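Vivcombe Kitchen Chores, data card

Last updated: October 11, 2021
Maintainer: Brijesh Lodhi
Status: second release, still growing

Summary

Vivcombe Kitchen Chores is a set of 464 recorded attempts at small kitchen jobs done by robot arms. People ask us whether a machine can put the groceries away or clear the table yet. Our short reply is that it can do parts of those jobs, on a good day, with the right objects. The set lets others check that for themselves.

Tasks

There are 8 tasks. Most of them are "pick up this and put it there": food into a bowl, food onto a plate, items into a basket. The harder ones involve opening and closing a door or stacking dishes. Each attempt comes with a one-line instruction in plain English.

Objects

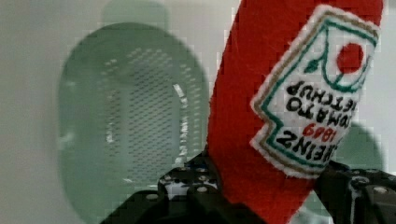

Soft objects are the easy end of the set. They give when they are squeezed, so a grasp that is a little off can still hold. A plush ketchup bottle bulges between the two fingers and can be held with its label upside down, which would be fine for moving it to a basket and no good at all for setting a real bottle on a shelf. We label a grasp as "held" whichever way up the object is. If your work depends on which way up things end up, you will need to add your own labels.

Real food is not used. Glass is not used for any item the robot has to lift.

Files

episodes/ one folder per attempt
instructions.csv the text given for each attempt
outcomes.csv held, placed, dropped or stopped
splits/ 320 attempts for training, the rest for testing

Table setup
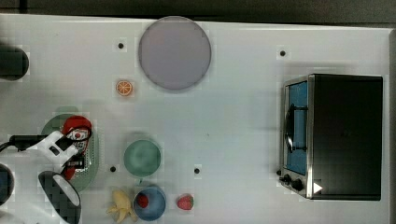

Clutter is where chores get hard. A person clearing up after lunch reaches past one thing to get at another without thinking about it. With a toaster oven taking up one side of the table and bowls, a plate and toy food spread over the rest, the arm has much less free space to work in. An instruction such as "pick up the strawberry" can also be unclear when one is in the blue bowl and another is next to it. We left instructions like that in the set.

Known limits

All tasks are short. Nothing in the set covers washing, wiping or cutting.
The outcome labels were checked by 2 people and some calls were close.
Results on toys should not be read as results on real groceries.

Planned

More door tasks in November, and a version with the Sandhu gripper.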